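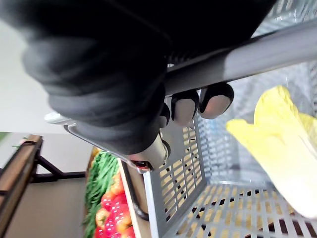

Grey shopping basket with a napa cabbage inside, beans and tomatoes alongside.

Odlow carry basket, reviewed April 2024

I bought my first one of these in December for the walk to Petridis, our greengrocer, and I liked it so much that I now own 2 (the second lives in the car). What a good basket! The sides and floor are all slots, so grit from the leeks falls straight through and I can hose the whole thing down in the backyard.

The handle is the best part. It's a smooth grey metal bar on pivots, nice and solid in the hand, and it folds down flat when I'm loading up. A whole cabbage goes in on the diagonal with plenty of room left for beans, tomatoes and a bunch of silverbeet. My old Rasonis basket had a thin wire handle that dug into my fingers all the way home.

Small grumbles: skinny things like chillies can poke through the floor, and the colour only comes in grey. I'd love a green one. Still my favourite thing in the laundry cupboard, and I'd happily buy a third.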